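Clelora
Productos > Instrumentos y cámaras > Portaagujas articulado Famutar

Portaagujas articulado Famutar
Para brazos quirúrgicos de laboratorio y docencia
Disponible bajo pedido. Precio según configuración.

Descripción
El Famutar es un portaagujas con muñeca articulada movida por cables. Lo ofrecemos a los laboratorios que ya tienen un brazo y quieren probar otra punta sin cambiar todo el sistema. El cuerpo de la muñeca es de acero pulido y una de las mandíbulas tiene estriado cruzado. El instrumento se conecta con el adaptador Pomcombe, que se pide por separado.

No es un producto sanitario. Se vende solamente para investigación, formación y pruebas en banco.

Contenido de la caja
Instrumento Famutar montado
Juego de 2 mandíbulas de repuesto
Llave para el pasador de la muñeca
Hoja de tensado de los cables
Funda de transporte

Comparación con la pinza Tạ
Muchos clientes preguntan qué diferencia hay con la pinza Tạ, que también vendemos. Hemos usado las dos en el mismo brazo, con el mismo controlador y con la misma persona en la consola. Con cada una hicimos 126 pasadas de aguja sobre una almohadilla de silicona.

La Tạ abre más y es más cómoda para retraer tejido o sujetar una gasa. Su superficie de agarre es lisa en la punta, y por esto la aguja curva gira un poco cuando se empuja con fuerza. El Famutar abre menos, pero mantiene mejor el ángulo de la aguja. Para anudar con hilo fino preferimos el Famutar. Para tareas generales, y para grupos que empiezan, recomendamos la Tạ, que además perdona más los golpes entre instrumentos.

Un punto débil del Famutar: el hilo puede entrar en el hueco de la articulación si se deja floja la vuelta. Nos ha pasado varias veces. Se evita llevando el hilo por delante de la muñeca y no por encima.

Vida útil y mantenimiento
El cable se cambia cada 700 ciclos de apertura con carga. En nuestro banco un juego ha llegado a casi 200 ciclos más, pero ya con holgura visible en la mandíbula, y no aconsejamos repetirlo. Limpiar con cepillo blando después de cada sesión. No sumergir el extremo del adaptador.

Cámara y controlador
El instrumento funciona con los controladores que aceptan el adaptador Pomcombe en su versión actual. Las versiones anteriores necesitan una actualización que enviamos por correo sin coste. Para la cámara no ponemos requisitos, pero conviene revisar dos cosas antes de comparar pinzas: que el brillo del metal no sature la imagen y que el segundo instrumento no tape el punto de entrada del hilo. En planos muy cercanos el eje de un instrumento puede ocupar una buena parte de la imagen.

Sutura sobre tejido: aguja curva entre las mandíbulas y dos nudos ya terminados a la derecha. 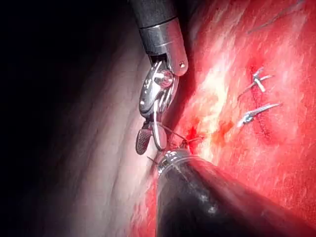
Pedidos y préstamo de prueba
Prestamos una unidad durante dos semanas a universidades y centros de formación. El transporte de vuelta es a cargo del cliente. Para pedirla, indique en el formulario el modelo de brazo, el controlador y si ya dispone de adaptador Pomcombe. Si quiere comparar también la Tạ, escríbalo en las observaciones y enviamos las dos en la misma caja.

Plazo de entrega: de tres a cinco semanas.

Productos relacionados
Pinza Tạ
Adaptador Pomcombe
Juego de cables para Famutar
Almohadilla de sutura de silicona

Ficha revisada: 2022-01-07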